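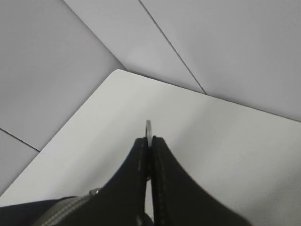

A reader wrote to us in August that a gripper dropping a small disc is not a safety matter, it is only a nuisance, and that we should keep the word "accident" for bigger machines. I took this comment with me to Wustitz, where the company Brostutik tests robot hands for thin parts, and I read it aloud to the engineer who was responsible for the test cell on the day of the fault. She asked me not to print her name.

"I would have written the same comment one year ago," she said. "Dropping is a nuisance, I agree. But our disc was not dropped. It was thrown."

The task in the test was simple to describe. The arm picks up a thin metal disc, turns it so that it stands on its edge between two soft-covered fingers, carries it over the table and puts it into a slot. The program was planned for 600 cycles without a person touching anything. In cycle 171 the fingers closed, the sensor reported a good grip, and the arm started its fast move to the slot. In the middle of this move the disc left the fingers sideways, and it hit a colleague on the cheek, just under his safety glasses.

He had a small cut and went back to his desk the same afternoon. The engineer stopped the cell, took out the key and kept it in her own pocket until the next morning. "I did not want that somebody restarts it only to see if it happens again," she told me.

I asked what the sensor had measured, if the grip was not good. She explained it with two coins from her purse. A disc which is held flat has a lot of surface against the fingers. A disc on its edge can be held near the tips, and when it sits a little too high, the fingers press on it below its middle. "The force is correct, the number on the screen is correct. Ten newtons, as we ordered. But the fingers are soft, they bend, and then they are like a wedge. You know how a wet cherry stone goes out between your fingers? It was the same."

For two days the team looked in the wrong place. The log showed a short dip in air pressure, and everybody at first believed in the valve. They exchanged it and ran the cell slowly behind a closed screen, and the disc came out again. Only then did someone take the covers off the fingers. Under one of them, the inner pad had moved toward the base, and the tip had become softer than the other tip. From outside nothing could be noticed.

The covers are supplied by Feltis, and the instructions say to replace them every 10 weeks. The pair in question had been on the hand for 7. "So we cannot say that we forgot the maintenance," the engineer said. "But the interval is written for boxes and bottles. We were squeezing a thin edge again and again at one place. We should have asked ourselves if the interval is valid for us. This I write on our side, not on the side of Feltis."

There was a second mistake, and she spoke about it with less pleasure. The cell, internally called Guzmán, had a side screen which was taken away in spring to make it easier to refill the discs. The risk assessment was not opened again. It listed crushing of fingers and collision with the arm. The word "ejection" did not appear in it. "We thought about what the robot can do to a person. We did not think what the part can do."

Now the screen is back, with a switch, and the arm does not move when it is open. After each grip there is a short pause and a small shake at low speed, directly over the table, so that a badly held disc comes out there. The covers are removed every Friday and the pads are pressed by hand, left against right. The shake makes every cycle longer, and the customer has complained.

I asked if she will take the shake out again one day, when a better sensor is available.

"Maybe. They ask me this every month." She put the coins back in her purse. "First I want to see the sensor find a moved pad. We have kept the old one, so it can be tried."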